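**The Bag from Mevby**

The two tables had come from the school at Harkham when it shut. Paora Tamihana pushed them together under the long wall, stood back, and pushed them again. There was still a seam. You could run a fingernail along it.

"It'll do," said his sister.

"It's meant to be one table."

"Nobody's going to eat off the join."

She had driven over from Mevby with the paper bag on the passenger seat. It held what was left from their mother's kitchen drawer, the things neither of them had wanted to sort through at the house. The clearance man, Stubbs, had offered 900 pounds for the furniture and nothing for the drawer. They had taken the 900 and shaken hands on the step, and Stubbs had driven off with the sideboard under a blanket.

Paora put the kettle on. He had been in the flat since the start of December and there was one good mug. He gave it to her and had his tea in a measuring jug.

"Did you look inside?" he asked.

"I folded the top over and put it in the car."

"You didn't look."

"I said I didn't."

The bag had been a smart one once, from the shoe shop, with twine handles. Their mother kept bags like that behind the door and used them until they were as soft as cloth. This one had been to the library and back for years. He remembered it hanging on her wrist at the bus stop.

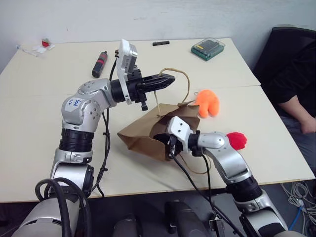
"How do you get things out of a paper bag without tearing it?" his sister asked.

"Lay it on its side, hold it by the handle and reach in from the open end."

She nodded. It was the way their mother did it. If you stood the bag up and dug down, the side split, and then you were short of a bag.

They went slowly. There was a ball of string, a tin of drawing pins and a card of buttons from Terkach, the draper's, with the price still on it. There were two keys on a loop of wool. There was a bus timetable, and inside it, folded very small, a receipt for a coat.

"That's my coat," his sister said. "The green one. She told me it came from a sale."

Paora read the receipt and passed it across. It had not come from a sale. His sister smoothed it flat on the table with the side of her hand, and then went on smoothing it after it was flat.

"What are the keys for?" he said.

"The back door and the shed, I think. Or it could be the old back door."

"Stubbs will want the shed one."

"Stubbs can ask."

She tied the wool again where it had come loose and put the keys by the tin. Outside a van was trying to turn in the narrow part of the road. They both listened until it had gone.

"I could take the buttons," she said.

"Take them."

"And you have the string. You never have any string."

He said that was fair. He drank the rest of his tea, cold now, out of the jug, and rinsed it under the tap. When he came back she had pressed the air out of the bag and was folding it along its old creases, with the handles tucked inside.

"Where do you want this?" she said.

"Behind the door," said Paora.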